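Section 4. Working inside an open computer: rules for the bench arm

Now for the fun part! Up to here your Zarthorpe arm has been moving foam blocks and practice trays. In this section it goes into a computer case for the first time, and this is where all that careful set-up pays off. The rules are short. Please read them through once with the power off, then again with your hand near the stop button.

Everything below assumes you have finished Section 3 (mounting and first calibration) and that your site has its own written risk assessment. If the two disagree, follow whichever is stricter.

4.1 Before the arm goes in

1. Shut down the computer, unplug the power cord, then hold the computer's power button for a few seconds. Leave the cord off the bench, where everyone can see it.
2. Clip the ground lead to bare metal on the chassis and put on your own wrist strap. The arm has a separate ground lead at the base. Check both.
3. Lay the case flat on the mat and open it fully. Covers, loose screws and drive carriers go in the parts tray, well outside the arm's reach.
4. Set the speed limit to Bench (175 millimeters per second). Do not use Transfer speed over an open board, even for a quick dry run.
5. Check that the finger bolts are snug. Use the 2 mm hex key from the Prurkitz tool roll, and stop as soon as you feel resistance.
6. Open the wrist view on your screen and turn up the bench light until you can tell the memory latches from the slots.

NOTE: Ribbed or polished metal throws back a lot of light. If the view washes out over a side panel, move the lamp before you touch the exposure setting. It's a small thing, and it makes a huge difference to how well you can judge depth!

4.2 Keep-out zones

Mark these in the Lesov planner before the first approach. The planner draws each zone as a shaded box, and the arm will refuse to cross it (very satisfying to watch).

Processor socket. Full keep-out, including the retention frame and levers. Leave the black protective cover on whenever no processor is fitted. Socket contacts bend at a touch and rarely bend back.

Memory banks. Keep out from above unless the job is a memory job. Include the end latches in the box, and allow for them swinging outward.

Heatsinks. Keep out at the sides as well as the top. Fins catch on finger edges.

Cables and connectors. No box needed if they are tied back. Otherwise draw one, and make it generous.

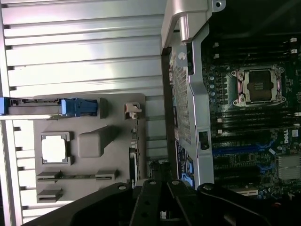

Figure 4-1. Wrist view over an open workstation, with the covered socket between the two memory banks.

Blue plastic often marks a part meant for hands, such as the ridged release tab in Figure 4-1. Treat color as a hint only. An expansion slot can be blue too, and it should never be pulled. Look up each touch point in the computer maker's service guide before you add it to a job.

4.3 First approach

1. Raise the arm to its home height and wait for the steady tone.
2. Move over the chassis in Step mode. Keep one hand at the stop button the whole time.
3. Lower the fingers, closed, until they are 18 mm above the tallest part in that area. Stop there.
4. Compare the wrist view with the planner. If a zone looks shifted, go back up and recalibrate. Don't nudge the box to fit.
5. Repeat over each area you plan to work in, then save the heights under the computer's model name.

CAUTION: Never reach into the case while the arm is enabled. Press stop, wait for the amber light, then reach.

CAUTION: If a finger touches the board at any point, stop the job and inspect the board before going on. Write it in the log even when you find no mark.

4.4 Force and logging

Start every new job at the lowest grip setting and go up one step at a time. The Lü wrist sensor will trip early at first, and that's just what you want while you're learning how a latch feels.

Log the model, the job name, the grip setting and any stops. Yareli Huerta and Jaqueline Camacho on our support desk read these logs with real pleasure, and they can usually spot a bad approach angle from the stops alone. Call extension 1140 and have the log open.

When the job is done, return the arm to home height, disable it, and remove your wrist strap last. Go on to Section 5 for memory jobs.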